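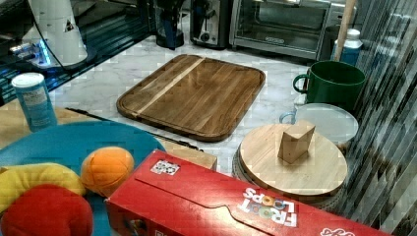

How many demonstrations does a policy need before you can trust its score?

Fewer than most people collect, provided the test is set up before the training starts. A small set of demonstrations and a strict test will teach you more than a huge set and a test you made up on the afternoon you ran it.

We learned this on Kalau, our pick-and-place policy, which scored beautifully in July and then lost its mind when Skye Skinner moved the toaster. What follows is the routine we use now. It's dull, and it takes a morning.

Step 1. Write the task as one sentence
"Put the orange on the cutting board" is a task. "Tidy the counter" is a wish. If two people in the lab would argue over whether a trial counts, rewrite the sentence until they stop, or until one of them goes to lunch.

Step 2. Fix the clutter
Choose what stays on the counter in every trial and what is allowed to move. Plush fruit is kind to grippers and photographs well, so everyone overuses it. Put in something with corners too. A cereal box on its side is good. Glossy surfaces should stay in: your policy will meet them sooner or later, and you'd rather be there when it does.

Step 3. Draw the start positions before you train
Pick 9 start positions for the target object and save them to a file. Tiburcio Cuevas wrote ours as a plain text list, and it has outlived two of our fancier tools. Don't pick positions after watching the policy run. You will be generous. Everyone is.

Step 4. Make a held-out layout
Move 3 background items and leave the target alone. Collect no demonstrations in this layout, however tempting it looks at the end of a slow day.

Step 5. Run 5 trials per position
Same person resets, same person scores, and they are two different people. The scorer should not know which checkpoint is running. Lucrezia Bianchini keeps the checkpoint names in a sealed envelope, which felt silly right up to the first time we opened it.

Step 6. Report both layouts
Give the fixed score and the held-out score side by side, with the trial counts. If the gap is large, the policy has probably memorized your kitchen – a fine skill in a roommate. Add demonstrations with the background shuffled, then go back to Step 5 with the same position file.

Keep the failed runs. Ours live in a folder called Donura, sorted by how they went wrong, and "stopped and thought about it" is by far the biggest group.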